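Shoe rack

By Dardo Valdebenito
21 Jan 2020

A shoe rack is a piece of furniture for keeping footwear off the floor, usually near a door. It can be a couple of planks, a tower of wire shelves, a bench with cubbies under the seat, or a tilting cabinet that pretends to be a wall panel. I've owned all of those at one time or another and I still have opinions about each, so please read this entry as a reference article written by somebody who has tripped over a lot of shoes.

Name and scope

People say shoe rack, shoe shelf and shoe stand pretty much interchangeably. I use "rack" for anything open and "cabinet" for anything with a door on it. A boot tray is a separate thing (it's a tray!) and so is the hanging pocket organizer, which gets its own entry under closet storage. Where a rack is built mainly for indoor footwear, some catalogs call it a slipper rack or slipper shelf. The furniture is much the same, only lower and with less space between the boards, as slippers don't need headroom.

Construction

Most open racks come down to two choices: what the shelves are made of and what holds them up. Solid boards give you a flat surface that a soft sole won't sink into or catch on. Slats let grit fall through, which is great until you remember there's a floor under there. Wire is cheap and light and leaves lines in anything squishy if you leave it long enough.

For the supports you'll see wood, metal tubing, flat metal bar and plastic. Wooden boards in a dark metal frame have become very common, and I have to admit I like the look. It's a bit workshop, a bit coffee shop, and it goes with nearly any floor. Check the corners before you buy one. If the screws go into the face of the board you can tighten them yourself in a minute, and if everything is hidden behind plugs you're stuck with whatever wobble it develops.

A raised back panel is a small detail that makes a huge difference. Without one, shoes creep backward every time somebody shoves another pair in, and sooner or later one drops down behind and lives there until you move house. I lost a perfectly good left clog that way in Flultbridge and only found it when the movers came.

Slippers on a rack

Slides are the easiest footwear to store – no laces, no heel to catch, nothing to fasten – and somehow they're also the ones that end up scattered. I think it's because you can kick them off without bending down. Once you've skipped the bending, you're not going to go back and do it just for the shelf.

The chunky molded kind with one wide strap takes up more room than you'd guess. The soles are thick and don't squash, so a pair needs its full width of shelf. You can stand one up on its heel and lean it against the side of the rack to save space, but it's a fussy way to store something you wear every day, and leaners fall over. Flat, side by side, toes out is how I do it.
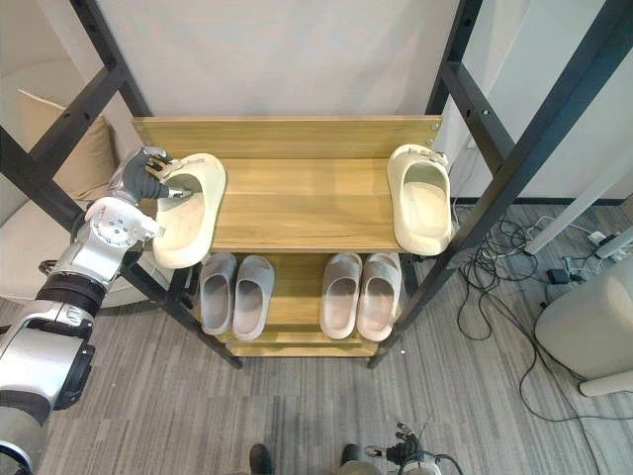

Cream slides at opposite ends of the top shelf, with two gray pairs on the shelf below.

Toes out or toes in is a real argument, by the way. Toes out looks tidier and lets you see whose are whose. Toes in means the opening faces you, so you can pull a pair down and drop it straight on the floor ready to step into. My friend Donia is strictly toes in and will turn mine around when she visits. I turn them back after she's gone.

Arranging by color

If everyone in the house wears the same style of slipper, color is all you have to go on, and close shades will catch you out. Gray next to a slightly pinker gray is fine in daylight and hopeless at six in the morning. Leave a gap of bare shelf between similar pairs. It costs you a few inches and saves you from shuffling into the kitchen in one of each, which I have done, in company.

Keep a pair together even when there's loads of room. It sounds too obvious to write down, but a half-empty shelf invites people to drop one slipper here and the other over there, and then somebody fills in the middle with mail, keys, a dog leash, you name it. By October, when the sandals come in and the boots come out, my top shelf used to be mostly gloves.

Placement

The usual spot is just inside the entrance, on whichever side the door doesn't swing toward. Open the door all the way before you decide! A rack that gets clipped by the door will be pushed a little crooked every day and will scuff the wall while it's at it.

Bedrooms and bathrooms are the other common places, mostly for slippers. In a bathroom I'd go for metal or plastic over bare wood unless the boards are well sealed. Keep any rack a little way off a radiator, too, as foam soles can warp and shrink with steady heat. I cooked a pair in my first apartment and they came out curled like potato chips.

Depth matters more than most people expect. My own rack is 300 mm deep and 1000 mm long, and adult slides sit on it with the toes right at the front edge. Anything shallower and they hang over, and you'll knock them off with your shin.

Care

Wipe the boards with a cloth that's barely damp and dry them straight after. I do mine every 14 days, or I say I do. Molded slides can be washed in the sink with dish soap and an old toothbrush (get into the corner where the strap meets the footbed, that's where it all collects) and left to dry away from the sun before they go back on the shelf.

Felt pads under the feet will save a wood floor. Replace them when they flatten out or start sliding around on their own glue. Mine came in a sheet of 6, and I used four and put the spares somewhere very safe, never to be seen again.

Naylor and Munby racks

In my corner of the world you'll hear low two-shelf racks called Naylors and the taller stacking sort called Munbys, after two local shops that used to sell them. The names don't travel. Ask for a Naylor anywhere past Flultbridge and you'll get a blank look, so stick with "low shoe rack" and give the measurements.

Related entries

Boot tray
Closet storage
Coat stand
Doormat
Entryway bench
Slide (footwear)
Slipper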